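Chapter 6
Tables, Chairs, and the Space Between

Most furniture planning goes wrong at the dining table. A sofa can be pushed six inches to the left and no one will care. A table has people on every side of it, and each of them has to sit down, reach the food, stand up, and get past the others.

This chapter covers the dining area in small and medium-sized homes. By the end of it you should be able to measure a room for a table, choose a shape that suits the room, and draw a simple plan showing where the chairs go when they are pulled out. You will need the graph paper and scale ruler from Chapter 2.

6.1 Start with the person, then the table

A seated adult needs 24 inches of table edge to eat without bumping elbows. Armchairs need more. The seat of a dining chair is usually 18 inches from the floor and the tabletop 30 inches, which leaves enough room for the legs under most tops. A deep apron, the board that runs under the edge of the top, can take away several inches of that space. Measure from the floor to the bottom of the apron before you buy chairs with arms.

Behind each chair, allow 36 inches from the table edge to the wall. This lets a person push back and stand. If others need to walk behind someone who is seated, allow 44 inches. Students often draw the chairs tucked in and forget this step, and their plans look roomier than the finished room will be. 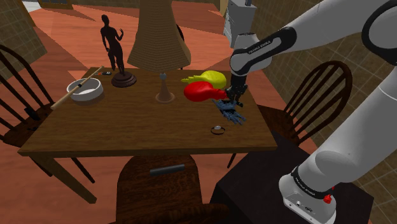

Rectangular tables fit the greatest number of rooms, for the simple reason that most rooms are rectangular. They seat people along two long sides and can be pushed against a wall when not in use. Round tables work well in square rooms and make conversation easier, but a large round top puts the center out of reach. Oval tables fall between the two.

6.2 The Wevley apartment

We will return several times in this chapter to one home, a second-floor apartment in Wevley with 900 square feet of floor space. The owner, Brodie Mudgway, wanted to seat six people at dinner and still open the door to the balcony. His first table was too wide. With the chairs out on the window side, the door could open only partway.

He considered two replacements. The Oleck was a fixed table with four legs at the corners. The Marinho had a center pedestal and a leaf stored under the top. The Oleck cost $286 less, but its corner legs left the end seats cramped. Work through the floor plan in Exercise 6.1 before reading which one he chose.

Terms to know before you go on:

Apron: the frame directly below the tabletop
Clearance: open floor needed for movement
Leaf: a removable or folding section of the top
Pedestal: a central support used in place of legs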